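Nesrin Toprak had sold pistols at Liseck for six years, but the small sight from Drestoleo was new for her. She put it on the counter and read the paper twice.
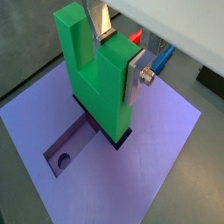 The green block on its purple base.

"Will it fit my old one?" asked Mr Ankrah. He was 74 and did not trust a laser.

"With the second clamp, yes," she said.

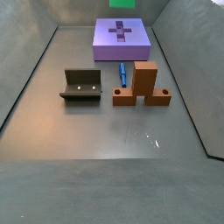
He turned the clamp in his fingers for a long time. His wife had always chosen such things for him, and since May he had come to the shop alone.
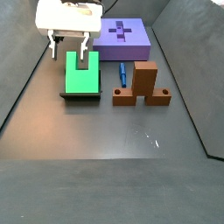
"My eyes are weak in the evening," he said at last. Nesrin took the smallest screwdriver and began to show him, slowly, how the screws must go in.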